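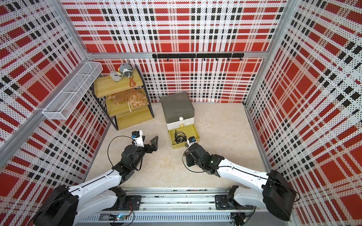

The plaid corner at Multberg, with its residents on the shelf.

Shelf Tidier Wanted (part-time, plush toys included)

Multberg is looking for a patient person to help us sort, shelve and re-shelve small household things. We have a three-tier shelf, a drawer unit, red plaid walls you will see when you close your eyes, and strong opinions about where a plush toy belongs. The two gray ones have the top tier. The fluffy brown one has the middle and seems comfortable.

The job is two afternoons a week through December. You put things away, write down how you did it, then take them out again. Pay is $200 a week, paid on Fridays.

You should be fine with repetition and able to close a drawer quietly — Elba Sosa works at the next desk. A degree is welcome but won't help. People who fold grocery bags into triangles go to the top of the pile.

Send a short note to Violeta Núñez, and tell her what's in your worst drawer at home. No résumés over one page, please.

14 shares | 3 comments
© Multberg | Contact | Back to top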